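Packaging Materials and Reuse
Unit 5 handout: Rigid gift boxes, lids and printed surfaces
Notes prepared by Lærke Ingvarsson, revised in September

1. Scope

This unit covers the rigid set-up box as used for cosmetics gift sets. Folding cartons were covered in Unit 4 and are mentioned only for comparison. The assessed part is the surface record in section 4. Students who missed the Unit 4 practical should read the sheet on grain direction first.

2. Construction

A rigid box is made from thick greyboard which does not fold flat. The board is cut, formed and then covered with a printed paper, normally glued over the whole area and turned in at the edges. In a round box the side wall is a strip rolled into a ring and butted or overlapped at the join. The lid is a disc fixed into a shallower ring of slightly larger diameter.

Three points on the round form:

The covering paper on the disc must be notched where it turns down over the ring, or it will pleat. Notches that run too far in show as pale nicks at the edge.

The join in the side wall is the weakest place. Check it before lifting a full box by the lid.

Clearance between lid and base is set for dry board. Board takes up moisture and swells, and a lid that slid easily in the packing room may bind after a month in a damp store.

3. Printed and coated surfaces

The cover paper is printed first, then varnished or laminated, then glued down. Varnish is a liquid coat dried on the sheet. Lamination is a plastic film bonded to it. Both protect the ink from rubbing – neither does much for a sharp knock at the edge.

Damage to a coated lid falls into four classes for our purposes: scuffing (gloss lost, colour intact), scratching (a line through the coat), chipping or peeling (coat and colour gone, white showing) and denting (board deformed, surface may be whole). Record the class before suggesting a cause. Causes are often guessed wrongly, and a wrong guess in the first column tends to be copied into all the others.

Heavily patterned designs hide scuffs well. Mottled grounds in several close colours are popular for this reason among others, but pale losses still read clearly against orange, gold or grey. The lid bearing the words WATER FEELINGS MULTI-FUNCTIONAL, and below them in English THE DAYS LUXURIOUSLY MOIST AND TENDER SKIN CARE GIFT BOX, has several small white patches of the third class.
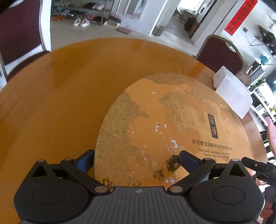 Can a chipped lid be recoated?
It can be touched in with matching colour and sealed with a clear varnish, but the repair will usually show in side light, and for most gift boxes the work costs more than a new lid.

4. Surface record (assessed)

Work in pairs. One person examines, the other writes. Change over halfway through the set.

Lay the lid face up on a clean, steady surface. Glossy tabletops throw light back at the eye, so put down a sheet of plain paper if the reflections interfere. Divide the lid into sectors like a clock face, with the start of the main text at twelve. Note for each sector the class of damage, the longest dimension in millimetres and whether bare board is visible. Copy all printed wording exactly, including wording you think is badly translated. Text in a script you do not read should be traced or copied character by character and checked by someone who does.

The sample sets are labelled Marquez (round, varnished), Ridik (square, laminated) and Plutamier (round, uncoated). Each set has 21 lids. Do not mix them, and return any loose flakes in the envelope supplied.

5. Storage and reuse

Stack round boxes with lids on, no more than five high. Keep them off the floor. Uncoated lids should be interleaved with tissue. Boxes kept for reuse must not hold food.

6. Reading

Sison, Gerardo. Rolled Walls: Notes on the Round Box. Mutoneo course paper, chapters 2 and 3. Chapter 4 deals with machine covering and is optional.

Record sheets go in the tray by the door before 4 pm on the day of the practical.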